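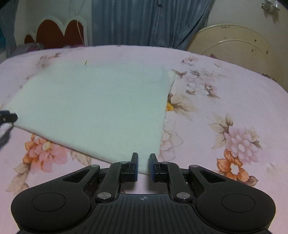
Bed linen

Bed linen is the general name for the washable textiles that are used on a bed. The term covers flat sheets, fitted sheets, pillowcases, duvet covers and, in many countries, light blankets and bedspreads. Although the word "linen" comes from the flax plant, most bed linen today is made of cotton, of polyester, or of a mixture of the two. Pure flax linen is still sold, but it is a small part of the trade and it usually costs more than cotton.

In American English the words "bedding" and "bed linen" are often used as if they had the same meaning. In the trade a difference is kept: bedding includes also the pillows, the duvets and the mattress pads, while bed linen is only what goes to the laundry regularly.

Name

The English word "linen" is related to the Latin linum, flax. Similar words exist in many European languages. In households of earlier times the word was used for every white textile of the house, including tablecloths, towels and undershirts, and the cupboard where these things were kept was called the linen closet or linen press. The closet kept its name after cotton had replaced flax on most of its shelves.

History

Woven flax was used for clothing and for covering the body in ancient Egypt. In medieval Europe the bed of a rich house could be the most expensive object in it, and sheets were listed in wills together with silver and animals. Poorer people slept on sacks filled with straw or leaves, with a rough cloth over the filling.

Sheets were woven on narrow looms, so a wide sheet had to be made of two or three lengths sewn together along the edges. The seam in the middle was a weak place. When the center of the sheet became thin from use, the sheet was cut in half from top to bottom and the outer edges were sewn together to form a new center. This repair, called "sides to middle", was common until the second half of the twentieth century and is described in many household manuals.

Cotton became cheap in Europe and North America during the nineteenth century, after spinning and weaving had moved to factories. It was softer than ordinary linen and easier to iron. Wider looms made the center seam unnecessary. White remained the usual color for a long time, partly for the reason that white cotton could be boiled and bleached without damage. Colored and printed sheets became common in the twentieth century, when dyes that resist hot washing were available at a low price. Floral prints, stripes and pale plain colors have been sold continuously since then.

The fitted sheet, with elastic at the corners or along the whole edge, spread in North America after the 1950s and later in other regions. The duvet with a removable cover was traditional in Scandinavia and in the German-speaking countries. It reached Britain in large numbers in the 1970s, where it was first advertised as a way to make a bed quickly.

Fibers and weaves

Cotton is valued for its softness and because it takes up moisture well. The length of the single fibers, called the staple, has an influence on quality. Long-staple cotton gives a smoother and stronger yarn, and the fabric forms fewer small balls on the surface after washing.

Flax linen is stiff when it is new and becomes softer with each wash. It dries quickly and feels cool on the skin. It also creases easily, and some buyers like this look while others do not.

Polyester is strong, dries fast and keeps its shape, but it takes up little moisture. It is mostly blended with cotton for hotels, hospitals and student housing, where sheets are washed very often.

Other fibers include silk, wool, and viscose made from wood or bamboo pulp.

The main weaves are plain weave and sateen. Plain weave, in which each thread passes over one and under one, gives the crisp fabric that is called percale when the threads are fine and close. Sateen lets some threads pass over several others, so the surface becomes smooth and a little shiny, but also more sensitive to rubbing. Flannel is a woven fabric that has been brushed to raise the fibers, and it is preferred in cold months. Jersey is knitted and not woven, and it stretches like a T-shirt.

Thread count

Thread count is the number of lengthwise and crosswise threads in one square inch of fabric. It is printed on many packages and is often understood as a direct measure of quality. This is correct only in part. A fabric can hold only a limited number of single threads, and very high numbers, such as 1000, are usually reached by counting each strand of a twisted yarn separately. A sheet of good long-staple cotton with a moderate thread count can be softer and last longer than a sheet with a higher number on its label.

Sizes

There is no world standard for the size of bed linen. North American sizes carry names such as twin, full, queen and king, and European sizes are normally given in centimeters. The same name can mean different measurements in two countries — a British king-size sheet is too small for an American king-size mattress. The depth of the mattress must also be considered for fitted sheets. Mattresses have become thicker over the last decades, and an older fitted sheet may slip off the corners of a new one.

Care

Manufacturers print washing instructions on a sewn-in label. Cotton sheets can normally be washed warm or hot, while silk and wool need a lower temperature and a mild detergent. New dark sheets should be washed separately the first time. Fabric softener leaves a thin film on the fibers, and with time this film reduces the ability of the fabric to take up water.

Drying in the open air is common where the climate allows it. Strong sun bleaches white fabric slightly, an effect that was used on purpose in the bleaching fields of earlier centuries, but it also makes printed colors pale. In a tumble dryer, sheets tend to twist together and trap smaller pieces such as pillowcases.

Ironing is less common than it was. Sheets that are removed from the line or the dryer while still a little damp, and then smoothed by hand and folded, need little or no ironing.

Folding and storage

A flat sheet is folded first in half along its length and then again until it fits the shelf. For a fitted sheet the usual method is to place the four corners one inside the other and then to fold the curved edges inward, so that the whole piece becomes a rectangle. Many households store a complete set inside one of its own pillowcases.

Linen should be fully dry before it is put away. Closed plastic bags are not recommended for long storage, as remaining moisture can cause mildew and yellow spots. Old linen of value is sometimes rolled on a tube with acid-free paper, because the threads can break along a fold that stays in the same place for years.

Local traditions

In the town of Dornthorpe the former bleaching ground is still called the Whites, and the street beside it follows the line of the old drying fence. The weaving school of Tavow was known for a checked bed cover in blue and undyed flax, made in 21 recorded patterns. Five of these are still woven there for sale. The Skorolitz textile museum owns 3000 pieces of household linen, many with embroidered initials and a number in the corner — the number showed the place of the piece in the set and helped the owner to use all of them equally.

See also

Blanket
Duvet
Flax
Linen closet
Quilt
Textile conservation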